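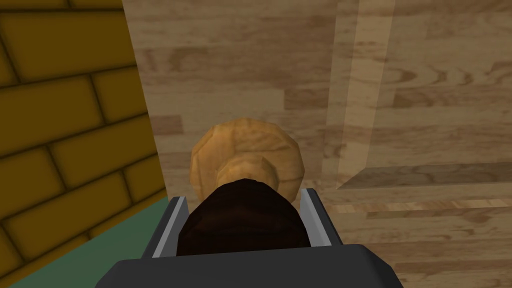

The Quiet Trade of Pepper

In the town of Hayashi, Kazuhiro Murakami has sold pepper for 38 years. His shop is small, and in December it smells so strong that children sneeze at the door.

He buys the berries whole and never grinds them for a customer. "Ground pepper is already tired," he told me. At home he turns the mill only when the plate is on the table.

A good berry, he says, is heavy and wrinkled - he showed me six kinds, and I could taste the difference between four. The last one had a smell of orange peel. I bought a little bag of it, and my soup at home has become much better.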